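The Table That Stays in the Family

August 11, 2022

When my parents moved from Catden to a smaller apartment in Finen, they gave away almost everything. The beds went, the big cupboard went, the piano went to a school. Only about the table there was a quarrel. It was too long for the new kitchen, it blocked one half of the balcony door, and my mother would not hear a word against it. It is standing there today, and the balcony door opens only so much that a thin person can pass.

I have thought about this table often in the last years, mostly when I am sitting at a different one. In our part of the world a young couple used to get a table before they got a bed. It was paid by both families and it was expected to last for two generations at least. My grandparents ordered theirs from the Flakach workshop, down by the river, where the wood was left to dry for years under a long roof before anyone touched it with a saw. The workshop closed long ago. The roof is still there and people park their cars below it.

What did one do at such a table? Everything. Bread was made on it and pigs were cut up on it, although not on the same day. Children were washed at one end in a tin tub. Letters were written there, and tax papers, and once a year in June the cherries were spread over the whole length and all the cousins had to sit with a hairpin and take the stones out until their fingers were brown. The dead lay on it too, in the old time, for one night. My grandmother told us this while we were eating soup, and she did not understand why we put down the spoons.

The wood remembers these things in its own way. On my parents' table there is a black half-moon from a pan, a row of small holes where a meat grinder was always fastened, and a place which is lower than the rest, so that a pea will roll to it from any direction. A furniture restorer would maybe want to correct it. At Psarras, the repair shop behind the market hall in Finen, they ask first. It is a small firm with one big room, and on the wall hangs a sheet with the prices. To sand and oil a table costs 505, and below it is written by hand: "Please think about it for one week."

I asked them why the one week. Sanding takes away more than the dirt, was the answer, and a customer who sees the result sometimes cries, and not from happiness. So they send people home with a small piece of soap and a soft brush and tell them to wash the table first, with the grain and with little water. Many do not come back for the sanding. It is perhaps not a clever way to run a business, but the shop has existed for 17 years, and on the day when I visited there were tables standing upright along all the walls like guests who wait for the dance.

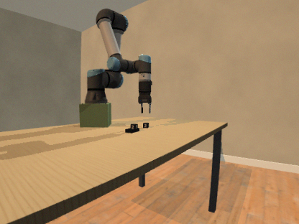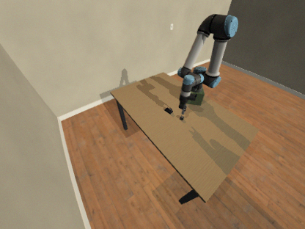
Words: Anneli Korvach

There is much discussion in the shop about oil and varnish. I did not know that one can become so excited about it. Varnish closes the wood. It looks beautiful for some years, and wine and ink stay on top and can be wiped away, but when it breaks the water goes below and makes a white cloud which is very difficult to remove. Oil goes into the wood and has to be given again, twice in a year at the beginning, later when the surface looks thirsty. The people at Psarras are all on the side of oil. They say that a table with oil can be repaired in one spot by the owner, on a free evening, with an old T-shirt. (The T-shirt must then be dried flat in the open air, and never pressed into a ball and put in the trash, as it can start to burn by itself.)

I tried it on my own table, which is not an heirloom. I bought it from a student for 50 and carried it up the stairs with a neighbor. It is pine, soft like cheese, and everything one writes on it with a ballpoint pen can be read afterward in the wood. With a light from the side I can read a telephone number, a shopping list and one half of a complaint to the water company. I washed it, let it dry until the next day, and rubbed in the oil. The kitchen smelled of nuts for one week. The telephone number is still there.

New tables of the old kind can be ordered too, if one has patience. In Catden there are again two workshops which make them, with a top of full boards and a frame that lets the boards move. A board is wider in the damp months and smaller when the heating is on, and a table that is not allowed to move will tear itself open. The old carpenters left a gap and put small wooden blocks below, which can slide. From above one sees nothing of this. Such a table, long enough for a family with grandparents, starts at 2,000, and I have heard people laugh out loud at the number. Then they go and buy the third cheap one in ten years. I do not say this with a raised finger, I did the same.

The bigger question is who will sit there. The apartments that are built in Finen today have a kitchen in the corner of the living room, with a high counter and stools. One eats sideways, looking at the wall or at the television. For one or two persons it is practical. But it is hard to have a quarrel at a counter, a real one where everybody sees the face of everybody, and it is also hard to make peace again. For a birthday my friends now put together a desk, a garden table and an ironing board, cover them with one cloth, and everybody remembers where the edges are until the second bottle of wine.

My parents have solved the matter in their way. On Christmas the table is turned, so that it goes from the kitchen through the door into the hall. Those who sit in the hall need a coat. The dishes are passed from hand to hand and the conversation too, so that a joke from the stove arrives at the coats with a small delay and the laughing comes in two parts.

Last winter my mother asked me whether I would take the table one day. I measured my kitchen, and the stairs, and the window. It does not fit through any of them in one piece. At Psarras they say the legs can be taken off, there are wooden pins which one knocks out from the inside, and I should bring a photo of the corner before I try it with a hammer.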